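Chapter 7
Intake and the First Days in Care

An animal shelter makes most of its important decisions about an animal early. By the time a dog or cat has been in the building for a week, staff have usually decided where it will be housed, what treatment it needs, and which homes it might suit. This chapter covers the steps that lead to those decisions. Chapter 8 takes up adoption interviews and matching.

Animals come into care by four main routes: as strays, as owner surrenders, as transfers from other shelters, and as returns from earlier adoptions. Each route brings a different amount of information. A stray arrives with none, apart from what a collar tag or microchip can supply. A surrendered animal may come with years of veterinary records, or with a single sentence from an owner who is in a hurry to leave.

Intake workers should ask the same questions every time. The intake form used at the Ledesma shelter fits on two sides of a page and covers diet, medications, litter or house training, other animals in the home, and any history of biting. Precious Belmonte, who wrote it, kept the space for free comments larger than the space for check boxes. Owners will often write down what they will not say across a counter. 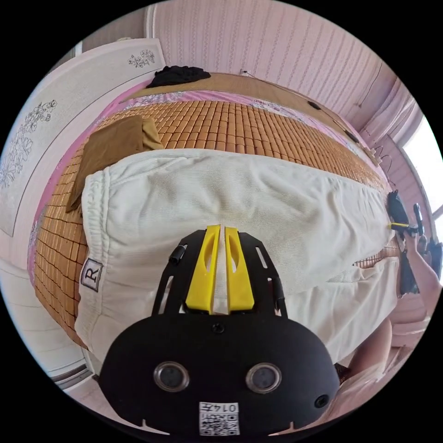 Once the form is complete, the animal is scanned for a microchip, weighed, and given a short physical exam. The scan should be repeated before the animal leaves the intake room, as chips can shift under the skin and a single pass may miss them. Vaccines are given at this point unless the animal is too ill or too frightened to be handled safely.

Housing comes next. Cats and dogs should be kept out of sight of each other and, as far as the building allows, out of hearing. A new cat needs a place to hide — a box turned on its side will do — and should keep the same bedding for the first few days unless it is soiled. Moving a cat from cage to cage for the convenience of cleaning is a common mistake in small shelters.

Behavior seen in the first day is a poor guide to behavior later on. At the Bernen shelter, Efren Ocampo reviewed the records of 94 cats that had been marked "fearful" at intake. When the same cats were seen again after 168 hours, all but 20 were eating in front of staff and accepting touch. The notes made at intake had not been changed, however, and visitors were still reading them on the cage cards.

The rest of the chapter is in three parts. Section 7.1 deals with the physical exam and the signs of contagious illness. Section 7.2 covers housing and daily care. Section 7.3 explains how to write behavior notes that another person can use.

Key terms: stray hold, owner surrender, transfer, return, intake exam, cage card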